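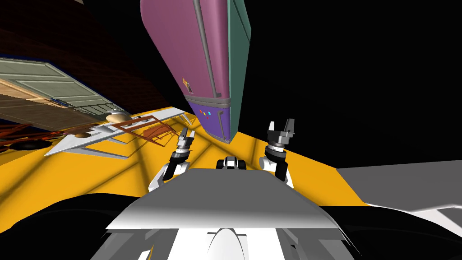 **Subject:** Re: [planning] Gripper stops short in kitchen runs
**Date:** 13 May 2019

Ji-hoon Yoo wrote:

> I get the same failure with the current Zestameo branch. The arm plans to the pre-grasp pose, then the last segment comes back empty. Timeout is 5 seconds. Raising it to 30 makes no difference. Has anyone run this with the wrist camera feeding the collision map?

Yes, I have, and I think that is where your trouble starts. The planner is fine. I replayed 44 of the kitchen runs with the map frozen before the last segment, and it found a path every time.

With the map live, the wrist depth goes in on every update. When the view is mostly one dark surface there is very little for the colour-based filter to work with, and it marks the whole patch as unknown. Clekitz treats unknown as occupied, so the goal ends up inside an obstacle. 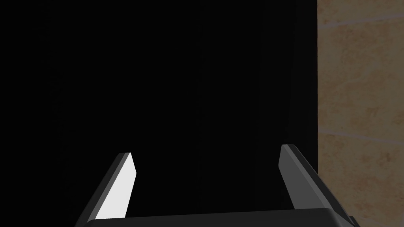
Two things to try:

- Set `unknown_is_free` to true for the wrist source only. Leave the head source alone.
- Mask the fingers before the cloud goes into the map. The mask in the repo is for the old finger model and leaves a strip at the tips.

The second one needs a proper fix – I have a patch half done and will push it once the tests pass on seed 375, where it still fails for me.

Could you send your planner log with debug on? Only the last segment, please, the full one is too big for the list.

Eckhard Eichhorn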